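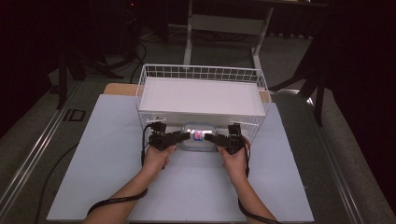 Tubs and baskets: where we stand at the end of May

Dear friends at the Ogunleye Fund,

Thank you again for your patience with us this spring, which was a busy one at Skirnville (the move took far longer than we had hoped!). We are glad to say the snack packing side of the Zodden project is now properly under way, and we wanted to tell you how the money has been spent so far.

The largest share went on containers. We bought 1,000 small clear tubs with rounded corners, and nearly all of them have arrived. Being able to see what is inside without opening anything has saved us a good deal of fuss, and we are very happy with the choice. The white wire baskets came from the same order. They are open at the top, and a flat white panel covers the floor inside, so a small tub has something level to stand on.

The packing itself is done at the table with the pale blue-gray board on it. We did talk about a larger table, but the board is wider than a basket and leaves a bit of bare space on either side, and that has suited us well enough. The money set aside for the larger table is still unspent, and we would love to put it toward shelving if you agree.

Deliveries to Rorkovlow started with 7 baskets a week and we are now at 10. The Monday run is the harder one to fill, and we are still working on that.

Still to do before the next report: labels for the baskets, a second order of lids, and a proper price for the shelving. We will send that price over as soon as we have it.

With warm thanks,
The Zodden project team, Skirnville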